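In Defense of the Small Parts Drawer

Every few months somebody writes a piece telling us to throw out the junk drawer. The advice is always the same. If you haven't used it in a year, it goes. I followed that advice once, in April, and I have regretted it ever since.

Most of what I threw away was tiny. Split rings, spare pins, bits of copper strip, plastic tags with nothing written on them, a spring from a pen. It filled a coffee can. I felt good about it for maybe a week. Then the latch pin fell out of my desk lamp, and I had no pin. The replacement part was not sold by itself. The store in Landeg offered me a whole new lamp arm.

I think the one-year rule works fine for sweaters and bread machines. Those take up space, and you can get another one easily. A small metal pin takes up no space at all, and the exact one you need may not be for sale anywhere. The rule treats them the same, and that is my complaint with it.
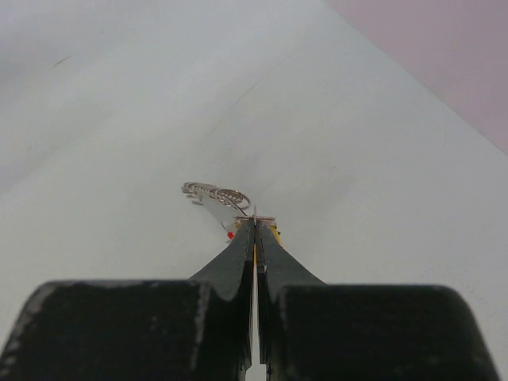

My neighbor Meirion Pumphrey keeps his small parts in a plastic cabinet with shallow drawers. He doesn't label them by what the part is called. He labels them by what the part does: holds, hangs, turns, connects. I thought this was silly until I tried to find something in there. I did not know the name of the piece I wanted, but I knew it had to hold two other pieces together. I found one on the second try.

There is a fair argument on the other side. Loose parts get into everything. They scratch tabletops, they jam the drawer, and small children put them in their mouths. Anyone with a toddler should keep them up high behind a door that locks. And a drawer you can't search is no better than a trash can. I agree with all of that. If you are going to keep small parts, you have to sort them, and sorting is dull work. I do mine on a sheet of white paper with a good light, and I quit after half an hour whether I'm done or not.

I also don't keep everything. Rust goes. Cracked plastic goes. Anything sharp with no obvious use goes. What stays is clean metal, decent wire, and any odd piece that came off something I still own. That last group gets its own envelope with the name of the thing written on it.

My cabinet cost less than the lamp arm would have. The lamp works again, with a pin out of Meirion's "holds" drawer. I still owe him one.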